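Helia Second-Hand Notices
Data card and README

Summary

Helia is a collection of 3000 short notices offering used household goods for sale, exchange or free collection. The notices were written for the boards and weekly sheet of the Trestlow Reuse Exchange and were later typed, checked and coded by the Exchange's records office. The collection is intended for the study of everyday written English, in particular the ways in which people name, praise and price ordinary objects.

Each notice is supplied in two forms: the text as written, and a corrected text in which spelling and punctuation have been made regular. A set of codes describing the goods offered accompanies every notice.

This release replaces all earlier ones. It was issued on 27 February 2022.

Contents of the release

notices.csv
One row for each notice, with both forms of the text and all codes.

codes.csv
The full list of codes, with a definition and one or more sample phrases for each.

split.csv
The division of the notices into a main part and a reserved part.

corrections.txt
A list of the changes made after the previous release.

LICENCE
The terms of use.

README
The present document.

All files are in UTF-8. Fields are separated by commas and text fields are enclosed in double quotation marks. Line breaks inside a notice are kept in the field text_raw and replaced by a single space in the field text_clean.

Fields in notices.csv

id
A number given to the notice when it was typed. Numbers follow the order of typing and have no connection with the date of the notice.

source
Either board or sheet. Board notices were written by hand on cards supplied by the Exchange. Sheet notices were sent in by post or e-mail for printing.

text_raw
The notice as the writer left it. Words struck out by the writer are omitted.

text_clean
The corrected text. Local words have not been changed.

item_main
The principal item offered. Where several items are offered together with no sign of which matters most, the first is taken.

item_other
Any further items, separated by semicolons. May be empty.

material
The material named by the writer, in the coded form given in codes.csv.

finish
Words used for the surface, pattern or colour of the item.

condition
One of six values: new, as new, good, fair, poor, not stated.

price_type
One of fixed, offers, exchange, free, not stated.

price
The sum asked, in pounds, where price_type is fixed. Otherwise empty.

language_note
Used where a notice contains words in a language other than English.

How the notices were gathered

Writers who placed a notice with the Exchange were asked to sign a consent line printed at the foot of the form. Notices without a signed consent line were not typed. Sheet notices sent by e-mail were accepted only where the writer had agreed to the same wording in a reply.

A part of the material comes from the sister exchange in Pärn, which used the same forms under an agreement between the two offices. Pärn notices tend to be longer and more often contain two languages. They have not been marked as a separate source, as the agreement required that the two bodies of text be published as one.

Notices offering animals, medicines, tickets or personal services were set aside before typing. Notices offering motor vehicles were also set aside, with the exception of those in which a vehicle part was offered together with household goods.

How the notices were coded

Coding was done in three passes. In the first pass, the main item and other items were entered. In the second pass, a different coder entered material, finish, condition and price without sight of the first coder's remarks. In the third pass, the two sets of codes were compared with the text and any conflict was settled by discussion. The reasons for each decision were written down and have been used to improve the definitions in codes.csv.

Coders worked from the text only. They were instructed to code what the writer says and to leave a field as not stated where the writer is silent, even where the answer might seem obvious. A notice reading "oak style sideboard, heavy" is therefore coded with finish oak style and material not stated.

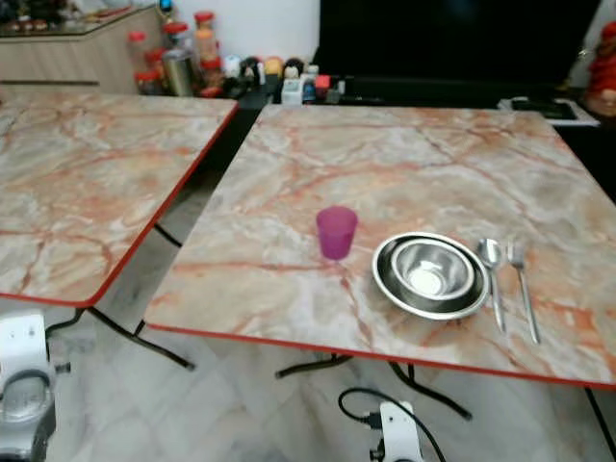 The finish field proved the hardest to define, and users are advised to read its entry in codes.csv before drawing any figures from it. Writers commonly name a surface after the thing it imitates, and the same word may serve for stone, paint, printed paper and plastic sheet. Folding tables with pink-and-white marble-patterned laminate tops show the difficulty well: a writer may call such a table "marble", "marble top", "marble effect", "pink Formica type" or simply "patterned", and may or may not mention the thin red trim at its edge. Under the present rules, the word marble used alone is entered in the finish field as marble and leaves the material field at not stated. Marble is entered as a material only where the writer uses a phrase such as "real marble" or "solid marble". The words effect, style, look and type are always kept.

Colour words are entered in the order in which the writer gives them. No attempt has been made to group them, so that salmon, coral and pink remain three separate entries.

Maker's names are kept where the writer gives them. The name Plastmont occurs in several spellings in the raw text and has been made regular in the corrected text. It is used by some writers for any moulded garden chair, and its presence should not be taken as proof of the maker.

Condition is coded from the writer's own words and carries no judgement by the Exchange. Phrases such as "needs a home", "has seen life" and "would suit a handy person" are coded as not stated unless accompanied by a plainer remark.

Division of the data

The main part contains 2000 notices and is intended for general study and for the building of models. The reserved part contains the remainder and is intended for testing. The division was made by chance within each source, so that board and sheet notices appear in both parts in like proportion.

Where the same writer was known to have placed more than one notice, all of that writer's notices were kept in the same part. This could be checked for sheet notices but was not always possible for board notices, where handwriting alone was considered too weak a guide.

Privacy

Names, telephone numbers, street addresses and e-mail addresses have been replaced in both text fields by the markers NAME, PHONE, ADDRESS and EMAIL. Place names larger than a street have been kept. Remarks about health, bereavement or family separation have been removed where they could point to a person and kept where they are general, as in "downsizing" or "children have left home".

A writer who wishes a notice to be withdrawn may write to the records office at the Trestlow Reuse Exchange, quoting the first few words of the text. Withdrawn notices are deleted from the next release and their numbers are not used again.

Suitable uses

The collection is suitable for work on the vocabulary of household goods, on short persuasive writing, on spelling in informal text and on the automatic sorting of notices by subject. It has also been used in evening classes in English, where the raw and corrected texts are read together.

Unsuitable uses

The collection should not be used to estimate the value of second-hand goods. Prices reflect what was asked and no record exists of what was paid. Many writers in Trestlow asked low sums in the knowledge that collection would fall to the buyer.

It should not be used to identify writers, and users agree under the licence not to attempt to do so.

It is not a fair picture of what households own. Furniture is greatly over-represented in comparison with clothing and kitchen goods, for which the Exchange kept a separate table that required no written notice.

Known faults

The price field contains a small number of sums that were written as a price for each item of a set. These have not been multiplied.

The word settee is coded as sofa in item_main, while couch has its own code. This is an error carried over from the first release. It will be corrected when codes.csv is next revised.

Notices written in December include seasonal greetings, which some users may wish to remove before counting words.

Capital letters used for emphasis have been lowered in text_clean. Users interested in emphasis should work from text_raw.

Licence and citation

The collection may be copied, adapted and passed on for any lawful purpose other than the identification of writers, provided that the source is named. Adapted versions must state that changes have been made and must not carry the name Helia alone.

The preferred form of citation is: Trestlow Reuse Exchange, Records Office. Helia Second-Hand Notices. Data and data card.

Reporting errors

Errors in the text or codes should be reported to the records office with the id of the notice, the field concerned and the proposed correction. Reports that concern the definition of a code should quote the entry in codes.csv. Accepted corrections are listed in corrections.txt by notice number.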